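Unit 7: Lining Up Paper, Board and Overlay
Drafting and Layout Fundamentals, Prudville Technical Program
Handout, revised 2020-12-18

Read this before the bench session. Bring your own pencil and a soft eraser. Boards and tape are in the supply cabinet.

7.1 What the board is for

A drawing board gives you a flat surface and a true edge. The flat surface matters for line quality. The true edge matters for everything else, because every horizontal in the drawing is taken from it. Check the edge with a steel rule before you start. If light shows between the rule and the wood, return the board and take another.

The small boards in the Skirkemar set are for layout and mounting exercises. The large Tonum boards are for full sheets and stay in the back room. Do not mix the clips from the two sets. The Tonum clips leave a dent in softer wood.

7.2 Setting the sheet

Wipe the board. Lay the sheet down and slide it until its top edge is parallel to the top edge of the board. Leave a strip of wood showing along the top. You will sight against that strip for the rest of the exercise, and a sheet pushed flush to the edge gives you nothing to compare.

Tape the two top corners first, then smooth toward the bottom and tape the lower corners. If a ripple forms, lift the lower tape only.

Common faults from the July section:
Sheet taped at all four corners before smoothing
Tape laid over the working area
Board hanging over the table rail, so that it rocks
Pencil marks made on the board itself

7.3 Placing a rigid piece on the sheet

A rigid piece (mount board, template blank, backing card) is harder to place than paper. It hides the marks underneath it, and it tends to slide as it comes down. Mark the target corners lightly, a little outside the final position, so they stay visible.

Work with both hands. Touch one corner or edge down first, check it against its mark, then lower the rest. Letting the whole piece drop flat traps air and it will drift.

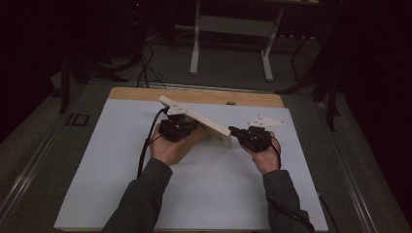

Corner-first placement depends on keeping the high side under control while the low side finds its mark. The hand on the raised side sets the angle and the other hand steers. Note how the white piece is tilted on the diagonal, with its lower-right end on the paper and its upper-left end up, and how the strip of bare wood along the top still gives a line to sight against. Watch the shadow under a raised piece as you lower it. It should narrow evenly.

7.4 Bench exercise

Set a sheet as in 7.2. Place the blank on your marks, lift it, and place it again, for 16 placements. After each one, draw a short tick at the upper-left corner with a hard pencil. Measure the spread of the ticks and write it in the lower margin.

Do the first half slowly. Keep the sheet even if it goes badly — it is graded on the record and the margin note.

Reading: Ninh workbook, section on registration and overlays.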